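Muffed punt touched by the kicking team first, then returned and fumbled. Whose ball?

Posted in Rules and Officiating, Dec 27, 2024

I help run the sideline for Colbridge in a small amateur league that plays under NFHS (American high school) rules with a few local changes, none of which touch the kicking game. We had a play in November that is still being argued over and I would like a proper answer before we meet the same side again.

We were punting from our own 34. It was a short kick, past the line of scrimmage, and it came down well in front of their returner. One of our gunners got a hand on it while it was rolling, trying to stop it, but he didn't hold it and it carried on towards their goal line. The Trirklow returner then picked it up, ran nine yards, got hit and lost the ball. We fell on it. Everybody on our bench thought it was first down to us.

The referee gave the ball to Trirklow at the spot where our man had first touched it. There was no flag on the play from anyone. Our coach said that once their returner had picked it up and run with it, he had taken his chances, and a fumble is a fumble.
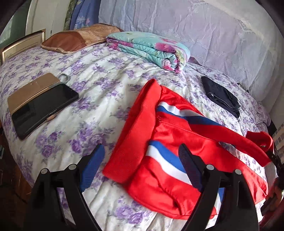 He also said that the old touching should be wiped out as soon as the receiving team has possession. The referee said it was the receiving team's choice and walked off to set the chains. We lost by two, so you can imagine how the drive home went.

Was he right? And would it have been different if there had been a penalty on the return?

R. Maddern

Vojtěch Tichý
The referee was right under the rules you are playing.

What your gunner did is called first touching. If a player on the kicking team touches a scrimmage kick in the field of play, after it has gone beyond the expanded neutral zone and before a receiver has touched it, the receiving team gets a right to the ball at that spot. It is a violation but not a foul, so there is no flag. The covering official should drop a beanbag on the spot. Ask your sideline people if they saw one, as it is easy to miss when you are watching the ball.

After that the ball stays live. The returner can pick it up and run, and he has very little to lose. When the play is over the receiving team can take the result of the play or take the ball where it was first touched. They are not going to choose a fumble that you recovered, so they take the spot.

Your coach is mixing up two things. The right to take the spot does go away in some cases, but simply picking the ball up isn't one of them. Under high school rules it is lost if the receiving team touches the kick and, during the down, commits a foul, or if the penalty for any foul during the down is accepted. So to your second point, yes. If Trirklow had held somebody on the return after your fumble recovery, things would have come out differently, and you'd want to go through the enforcement with the rule book open. Don't rely on what you have seen on a Saturday college game or in the professional game, as the wording isn't the same.

The thing to teach your gunners is to get in front of the ball and down it cleanly. A swipe at a rolling ball gives the other side a free go.

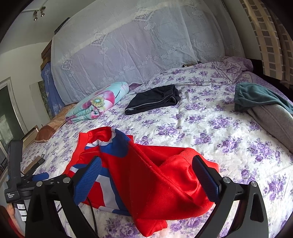
Pudance66
I don't agree with that last part. If the ball is about to roll into the end zone you have to swipe at it, there's no time to get in front. Twenty yards of field is worth more than the small chance of a long return. We played a whole season with a coach who made us wait and try to catch everything, and we gave up a touchback nearly every week.

As for the call itself, I've seen it given the other way. Years ago in a game against Fröhlich our returner did exactly this, picked up a touched punt and coughed it up, and they kept it. No discussion. So either that crew got it wrong or it depends on who you get on the day.

Also worth asking whether your captain was told what the options were. Ours never seem to be.

Vojtěch Tichý
On the Fröhlich game, if nobody fouled then that crew missed it, or didn't see the touch at all, and with no bag down there's nothing to go back to. It does happen with small crews. With four officials there is often just one person deep on a punt.

Fair enough about balls near the goal line. I was thinking of a kick in midfield like the one described, where there is no end zone to save it from.

R. Maddern
Thanks both. One of our line judges says there was a beanbag, near the far hash, and he assumed it was for the end of the kick. I've passed the answer to our coach and he is reading the rule book himself.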